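The Table from Fendale

We brought the table from Fendale in September, my sister and I, on the roof of her small car, with the legs inside. The drive was 28 kilometres and we did it slowly, because in every bend the ropes made a sound like an old door.

It was our mother's table. When she moved to the rooms in Primport she said she wanted only the bed, the radio and the green chair. The table could go to whoever had a floor for it. My sister has five rooms and all of them are full. I have two, and one was almost empty, so it was decided before we had finished our tea.

For the first days I did not put anything on it. I walked past it in the morning and again in the evening, and I looked at the wood. The lines in it are long and they go across the top on a slant, like rain seen from a train. As a child I used to follow them with a finger while the grown people talked. I had a name for the whole country that I saw there. It was called Bruvska, and the lines were its rivers.

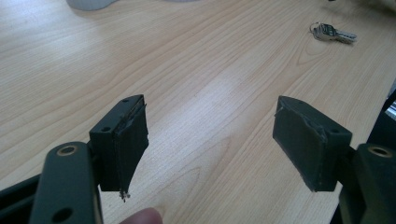
I had a ferry on those rivers. It was a button from my father's coat, and it carried salt and letters to a town called Ko, which lay near the edge where my mother sat. When she put down her cup on Ko, the town was under water until she drank again. I never told her this. I would only wait with my button, very patiently, and she thought I was a quiet child who liked to be near her. That was also true.

In the second week my sister telephoned and asked if the table was good. I said yes. She asked if I ate at it, and I had to say that I ate in the kitchen, standing.

"Then it is not a table yet," she said. "It is luggage."

I was a little angry about this. But in the evening I cooked soup, more than I needed, and carried the pot in with a folded cloth under it. I sat on the side where my mother used to sit. From there everything was the wrong way round. The rivers came towards me instead of going away, and I had to think for a while before I found Ko. It was under my left elbow.

I lifted the elbow. I ate the rest of the soup like this, with one arm in the air, a woman with grey hair and a good job at the post office. Then I washed the bowl and went back and stood by the window side, where the daylight lies on the wood in the mornings and makes it pale.

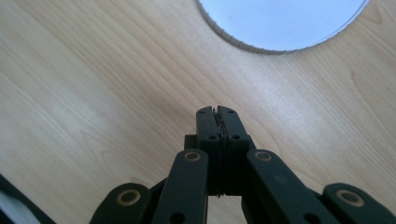
The Visit

My mother came on the bus with her radio in a bag, as if I did not have one. She took off her coat, sat down on her own side without asking, and laid both hands flat on the wood.

"You have not polished it," she said.

I said that I had been afraid to spoil it. She laughed and asked for coffee. When I brought the cup she held it for a moment above the table, looking for a place, and then she put it down a little to the right, where there had never been any town.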